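Keeping Fruit Fresh Without a Refrigerator

Aicha Fawzy
Food and Environment, second-year project, Itholm

Background

Many student rooms in Itholm have one small refrigerator shared by a whole hallway. Fruit gets pushed to the back or left out on a desk. I wanted to find out how storage affects what people throw away, and whether a cheap change would help.

Method

I sent a short survey to 200 students in the Pritberg and Duken halls in July and got 72 answers. After that, 10 of the students agreed to keep a food diary. They wrote down what they bought, where they put it and what ended up in the trash. Half of them used closed plastic bags, the other half open containers that let air through – wire baskets, mostly.

Room temperature was not controlled. Students in Pritberg said their rooms stay at around 70 degrees, but the Duken rooms face south and get more sun. 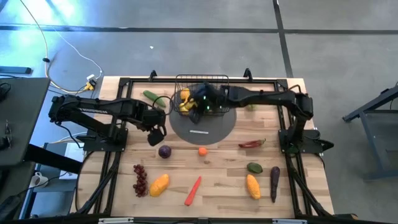 Results

The bag group threw away more fruit than the basket group. Bananas and peaches made up most of it. Apples did fine either way. Two students in the bag group stopped writing in their diaries before the end, so their numbers are left out.

In the survey, the most common reason for throwing fruit out was forgetting it was there. Several people wrote that they eat more fruit when they can see it from the bed or desk.

Problems

The group was small and people bought different things. Next time I would give everyone the same fruit from the Ouali market on the same morning.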